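Ticket 1385: Right arm recordings rejected by importer, bin sorting task
Queue: Data collection, Moges cell
Opened by: Consuelo Sotomayor
Status: Closed, reopened, closed
Priority: High (downgraded to Normal, then back up when someone looked at the schedule)

Summary
The Plukik importer throws out most two-arm episodes from the bin task with "gripper stream incomplete." The arms do what they're told. The operators swear they are doing nothing different, as operators do.

Steps to reproduce
1. Start a session on the Moges cell, both arms.
2. Record any episode where the right gripper goes into the red bin.
3. Save and push to Plukik.
4. Watch it fail with great confidence.

Expected: episode lands in the training set.
Actual: episode lands in /rejected, which is now the best organized folder we have.

Log

Comment 1, Consuelo
We owe the Dakcombe people 1000 good episodes of the sorting task. We had 222 accepted when this started and the number has not moved since. Left-arm-only episodes still import fine, so I don't think it's the network. Please don't tell me to restart it. I restarted it.

Comment 2, support
Did you restart the importer or the recorder?

Comment 3, Consuelo
Both. Then the workstation. Then I went to lunch.

Comment 4, support
Thanks. The error fires when gripper position has a gap longer than the limit in the config. Could you send one rejected episode and one accepted one? Raw please, not the replay video.

Comment 5, Consuelo
Uploaded. In the rejected one the right gripper position goes flat for a bit near the end of the reach, then jumps. On the replay it looks like a very thoughtful pause. If a policy trains on this, it will learn to stop and reflect before every grasp, and I already have coworkers for that.

Comment 6, support
Gaps line up with right wrist rotation past a certain angle. Please check the gripper cable at both ends with the arm in its reach pose, and look for anything that goes tight when the wrist turns.

Comment 7, Consuelo
Cell posed for the check, arms held still over the bins. Cable first, then I'll turn the wrist by hand.
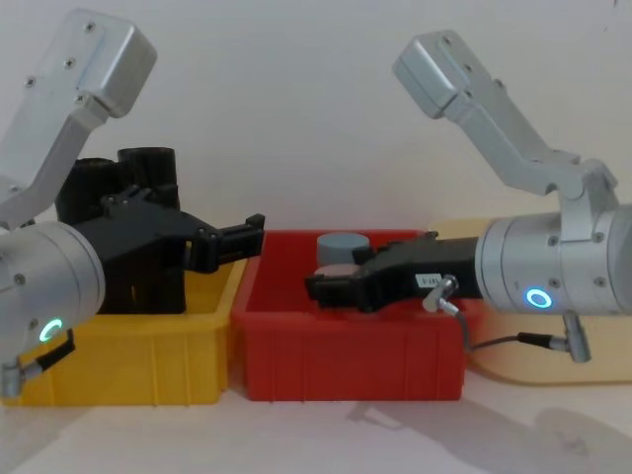 Attachment 1: both arms at the reach pose, right gripper over the red bin, its cable looping under the wrist.

Comment 8, Consuelo
Turned the wrist slowly with the live plot open. Stream drops at the same angle every time. If I hold the connector at the gripper end with two fingers, it doesn't drop. I offered to do this for the rest of the collection and was told no.

Comment 9, support
That's the connector, then. Reseat it, tighten the collar, and leave more slack in the loop. If it comes back, swap the cable. Flutitz stocks the spare.

Comment 10, Consuelo
Reseated and tightened. Recorded a short batch, all accepted. Closing.

Comment 11, Consuelo
Reopening. 2 rejects in the evening batch, same error. Swapped in the spare cable.

Comment 12, Consuelo
Full shift on the new cable, no rejects. The old one is in a bag labeled BAD so it doesn't wander back into the drawer with the good ones, as happened in May.

Comment 13, support
Please don't repair the rejected episodes by filling in the gaps. The importer will accept them and you'll be training on made-up finger positions.

Comment 14, Consuelo
Someone here had already written the script. It has been deleted. Rerecording the lot starting tomorrow.

Resolution: Hardware. Right gripper cable replaced, wrist sweep with live plot added to the start-of-shift checklist. Rejected episodes excluded from the set.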